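Reading time: 1 min

4. Filing an overflight request

Requests for routes crossing foreign airspace are entered in the Tulteck permit module. Have the operator certificate and the aircraft registration at hand.

1. Open Permits and select New overflight.
2. Enter the operator code. Charter flights flown for Hegarty use the code of the operating carrier.
3. Enter the entry and exit points for each state crossed, in flight order.

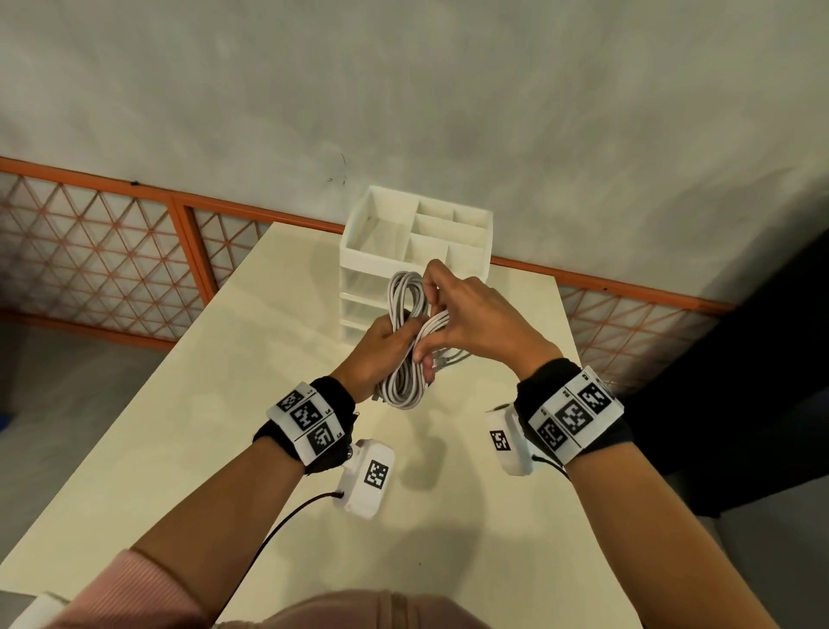 4. Set the validity window. The default is 18 hours — change it only if the state's own rules allow a longer one.
5. Attach the insurance certificate. File names may have up to 128 characters.

Note: A route with more than 27 waypoints must be split into two requests.
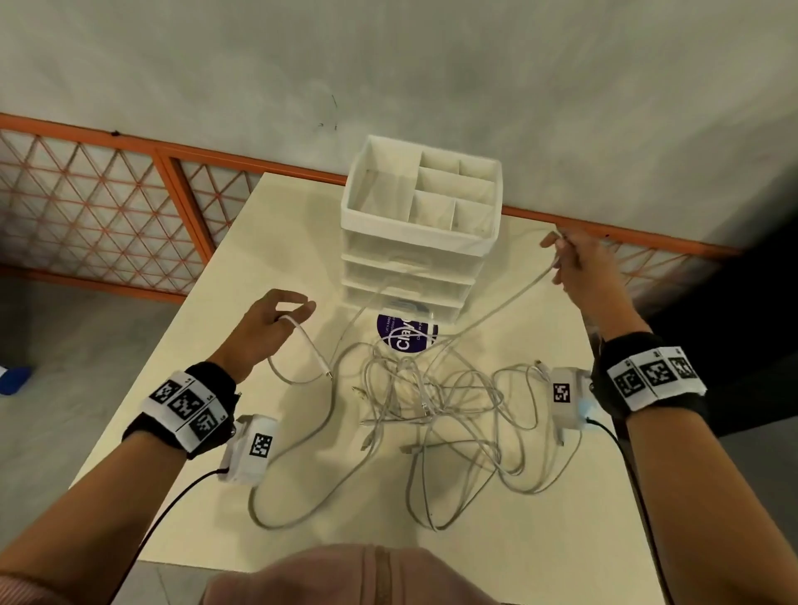
6. Select Submit. The status changes to Pending and a reference number is issued.

Caution: Do not file the flight plan while the status is Pending. A permit refused after filing must be rerouted by hand, and the slot may be lost.

If error 400 is returned, check the entry points and submit again.

Revised 2018-03-07, Marius Cârstea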